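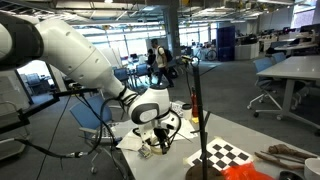
Throw out the paper first, Constanza Bravo told me, and then see whether you still have a problem. I had called her for sympathy about the state of my work table, and she was eating lunch at hers, with what sounded like plenty of room for the plate.

HOME & WORK / DESKS

August 16, 2026
By Yatziri Villaseñor

A table in a shared office starts out belonging to everyone and ends up belonging to whatever was set down on it last. Ours is white, which was a mistake. White shows every sheet of paper, including the crumpled ones, and it makes a pine cone look like evidence.

I don't mean to pick on the pine cone. Something very like one has a spot near the right side, beside a few brown sticks, and I have grown fond of the arrangement. A white bowl lives in the corner below it, next to a small dark container I have never opened. The little white cup at the back is a different matter. A cup that far from any chair has been abandoned, and whoever abandoned it is waiting for me to crack first.

Bravo has cleared out desks for offices since she left Pristau, a stationery chain where she spent 12 years selling people the trays they now pay her to remove. Her method takes 40 minutes. Everything made of paper gets smoothed out, read and either filed or recycled. Then the bags go. She is severe about bags. A crumpled red-orange plastic one has been sitting on our table on top of the checkerboard sheet, and when I mentioned it she asked what was in it. I said I didn't know. She let that hang there for a while.

The organizing business has gentler answers. Bendeo will sell you a desktop caddy with four compartments, and Vindholm makes a felt mat meant to mark out where your things end and your neighbor's begin. I tried the mat in July. By the second week it was under the paper. Jafarzadeh, which builds office furniture to order, offered me a table with a raised lip and a drawer for almost $300 more than the plain one. The drawer, I was assured, changes people. I have owned drawers before.

What I can't settle is how far to go. The fire extinguisher stays, obviously, though it could stand to be somewhere less chummy with the cup. The sticks I would defend in front of a judge. Bravo thinks natural objects are just clutter with better publicity, and she wanted them in a box with a date on it.

We compromised on the paper. I took the crumpled sheet, flattened it with the side of my hand and put it in the pile for reading. The pile needed a place to go, so for now it's on the chair.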